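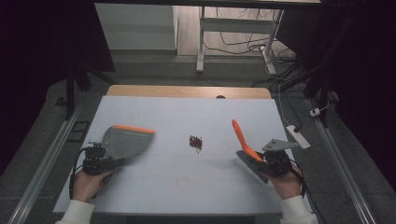

Budgeting for handheld gripper pairs: one bench or two?

Posted in Equipment and Purchasing, 23 Nov 2020

Wenjie Luo

I have to submit an equipment request in December for a small manipulation lab and would like a check on the plan before it goes to purchasing.

The work is demonstration recording with handheld grippers, one per hand, operator standing at a table. Tasks are tabletop cleanup: brush and dustpan on beans or similar granular material, then wiping, then sorting small parts. No arm is involved at this stage. An arm would come in the following budget year if the recorded data trains anything useful.

The quote I have is from Valten, 3,157 per gripper pair, cables included. Tools are not included. The request as drafted has two pairs, two tables, one recording PC per table and a spares line of 337. The spares figure was chosen by my predecessor and I can't find out how he got it.

What I need to know:

Is it better to buy two complete stations, or one station and a spare pair?

Does the spares line look sane?

Which items do people usually forget? We have floor space and mains power on one wall only.

Both grippers are wired. Wireless was offered but I have not asked for the price.

Karlijn Bosman

One station and a spare pair, for the first year.

The limit in our lab has never been the number of grippers. It is operator time and reset time. With a granular task the operator sweeps, then someone has to put the pile back where it was and pick up the stray grains. If the same person does both, a second table sits idle unless you also hire a second person, and your request doesn't have a salary line in it.

A spare pair does earn its cost. When one side fails on a two-handed task you have lost the whole station, because a brush without a dustpan records nothing you can use. Our last repair took 16 working days including shipping. Ask Valten for the turnaround in writing and ask whether they will sell you a single left or right unit. Some vendors only sell the pair.

On spares, 337 is low if it has to cover cables. Split it into two lines:

Cables and connectors. These are what fail. The cable hangs off the gripper and gets flexed on every motion, and it will catch on the table edge sooner or later. Buy two full replacement sets with the original order.

Tools and consumables. Brushes, dustpans, cloths, beans. Ordinary household items are fine and cheap. The mounting parts that hold the tool in the gripper are the expensive bit if you have them machined. We had 13 made for the first round of tasks and used them all. Get a price for that before you submit, as it can exceed your whole spares line.

Forgotten items, from our own first order:

Power. One wall of outlets means extension strips on the floor by the table, and the strip is where the operator wants to put a foot. Budget for mounting it under the tabletop or on the frame.

Cable management in general. Hooks, sleeves, a boom or an overhead line if your ceiling allows it.

Curtains or screens. If you record video you will want a background that stays the same from one session to the next. Dark fabric on a rail is sufficient. We bought ours five months late and had to discard the early sessions.

Table surface. Dark red beans on a white top separate well in the video. Dark beans on a dark top do not. Decide the material and the tabletop together, before either is ordered.

Svatopluk Vrabec

Get the wireless. Cables are a pain.

Guangming Shi

I would not go wireless on the strength of that. We tested a wireless set from Plorkel against our wired one. Dropouts were rare, but each one cost a full take, and the batteries added weight at the wrist. Operators complained after an hour. It may be better now. Request a loan unit for two weeks and record your own task on it before you commit.

I agree with Karlijn on one station plus a spare pair, with a reservation. Buy the second table anyway. A table is cheap next to the grippers, and you can set up and calibrate the next task on it while the first is still running. Put it close enough that the spare pair's cables reach the same PC, and drop the second PC from the request. That pays for the cable sets.

Two additions.

Storage gets left out of every plan I have reviewed. Work out the size of one hour of recording with your cameras and multiply by the hours you intend to run, then double it for the backup copy. In our case it came to more than the PC did.

Check the tool geometry before ordering mounts. A dustpan has to lie flat on the table with the wrist in a position the operator can hold, and the brush handle has to come off the other gripper at an angle that lets the bristles touch down without the gripper body hitting the table. We made cardboard mockups with Shuzhen Duan from our workshop and changed the brush angle twice. If your future arm has a smaller wrist range than a human, use the arm's limits for this and accept that the operator will be a little uncomfortable.

Wenjie Luo

Thanks. I have removed the second PC, kept both tables and split the spares line. Valten confirms they sell single units, left or right, but the price is more than half of a pair, so it will stay as a spare pair. Waiting on the machining quote from Datent.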